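1/ We're at 364 demos on the toy food set as of this morning, 2022-03-03. The target is 600 by the end of the month. Posting some notes on how the collecting goes, for people who asked.

12 replies 41 likes

2/ We use hand-held grippers. You hold one in each hand and do the task yourself, and the recording becomes the example the policy learns from. The toys are soft colors and simple shapes. The egg is the one people pick up first. 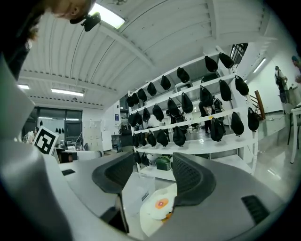
3/ What goes into one demo: start the recording, hands still for a moment, do the task once, hands still again, stop. If you fumble and recover, keep it. If you fumble and start over, throw it out and record a new one.

3 replies 19 likes

4/ Marker cubes. Each gripper has one, and we use the patterns to work out where the two hands are relative to each other. Keep your sleeves up. A cuff over a cube for even a second can cost you the whole take.

5/ Some of our tasks are done at table height and some on the floor. The floor ones are harder on the back. You stand over the cloth, bend, and bring both grippers down to the object together. This is the yellow disc on the white sheet.

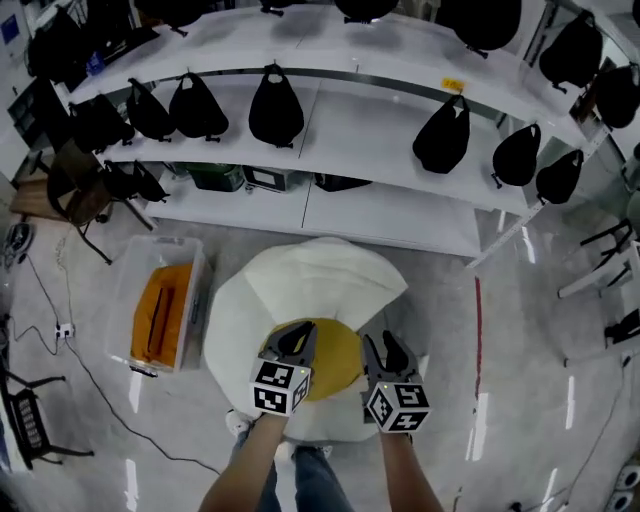
6/ We don't smooth the sheet between takes. The first batch, called Ledesma, was almost 200 demos on a flat cloth, and the policy got lost as soon as there was a fold in it. The new batch is Pirnard and the folds stay in.

5 replies 28 likes

7/ Same idea for where you stand. Move your feet every 8 takes. Turn a little. People settle into one spot without noticing and then every approach comes in from the same angle.

8/ Someone asked if we clear the background first. No. The Falton site did that and their model had trouble when it was moved to Skundness, where there are shelves and people walking by.

9 replies 33 likes

9/ Next up is sorting the rejects by cause. Most of mine are from stopping the recording too early. Will post the split when I have it.

2 replies 16 likes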